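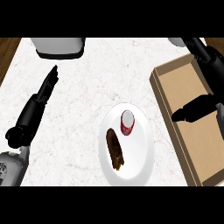
Chapitre 3. Marbres et pierres calcaires : reconnaître, entretenir, réparer

Cours de matériaux de second œuvre, deuxième semestre
Enseignante : Flurina Gisler
Travaux pratiques : Zbigniew Michalski

3.1 Rappel sur la formation

Le marbre est une roche métamorphique issue de la recristallisation d'un calcaire ou d'une dolomie sous l'effet de la température et de la pression. Les fossiles et la stratification d'origine disparaissent le plus souvent. Il reste un assemblage de grains de calcite soudés entre eux, visibles à la loupe sur une cassure fraîche.

Un marbre de calcite pure est blanc. Les veines viennent des impuretés du calcaire de départ : oxydes de fer pour les teintes roses, beiges ou rouges, matière organique ou graphite pour les gris et les noirs, serpentine ou chlorite pour les verts. Un plan de travail blanc à veinage rosé pâle se rattache donc au premier cas, sous réserve qu'il s'agisse bien de pierre naturelle.

Dans le commerce, le mot « marbre » est employé pour toute pierre calcaire qui prend le poli. Le géologue est plus strict. Pour l'examen, on précisera toujours dans quel sens on utilise le terme.

3.2 Propriétés utiles au chantier

Dureté : la calcite vaut 3 sur l'échelle de Mohs. Une lame d'acier la raye, le quartz aussi. Le sable apporté par les chaussures suffit à mater un sol poli en quelques années.

Réaction aux acides : l'acide attaque le carbonate et libère du dioxyde de carbone. Citron, vinaigre, vin et détartrants laissent une trace mate. Il s'agit d'une perte de matière, qu'aucun nettoyage ne fait disparaître.

Porosité : faible pour un marbre compact, nettement plus élevée pour certains calcaires vendus sous le même nom. L'huile pénètre lentement et fonce la pierre -- le défaut se voit parfois plusieurs jours après.

Chaleur : un choc thermique local peut ouvrir les joints de grains. On évite de poser un plat sortant du four directement sur la pierre.

3.3 Identification sur place

Procéder dans cet ordre, sur une chute ou une face cachée :

1. Observer le veinage sur la tranche. Dans une pierre naturelle, il se prolonge dans l'épaisseur. Dans un stratifié imprimé, il s'arrête à la surface.
2. Rayer légèrement avec une pointe d'acier. Un granit ou un quartzite ne se laisse pas marquer.
3. Déposer une goutte d'acide chlorhydrique dilué. Effervescence vive : calcite. Effervescence faible, ou seulement sur poudre : dolomie.
4. Rincer à l'eau claire et essuyer.

Gants et lunettes obligatoires pour l'étape 3.

3.4 Entretien courant

Eau tiède, savon neutre, chiffon doux, séchage immédiat. Pas de poudre à récurer. L'hydrofuge oléofuge ralentit la pénétration des taches mais ne protège pas contre les acides. Les étudiants confondent souvent les deux, et la question revient chaque année.

Tache grasse : cataplasme de terre de Sommières ou de carbonate de calcium avec un solvant adapté, recouvert d'un film, laissé en place jusqu'à 4 jours. Répéter si nécessaire.

3.5 Étude de cas : le hall de Plikholm

Le dossier remis par Vesna Hoxha porte sur un dallage de 753 dalles, posé sur mortier. Le devis de reponçage s'élève à 1499 euros pour la seule zone d'entrée. À lire avant la séance de samedi, en particulier les relevés d'humidité sous les dalles proches de la porte.

Travail demandé, par groupes de 3 : proposer un diagnostic des auréoles jaunes, puis comparer reponçage et remplacement partiel. Deux pages au maximum, plan de repérage compris. Les copies sont à déposer dans le casier de Zbigniew Michalski avant le début de la séance.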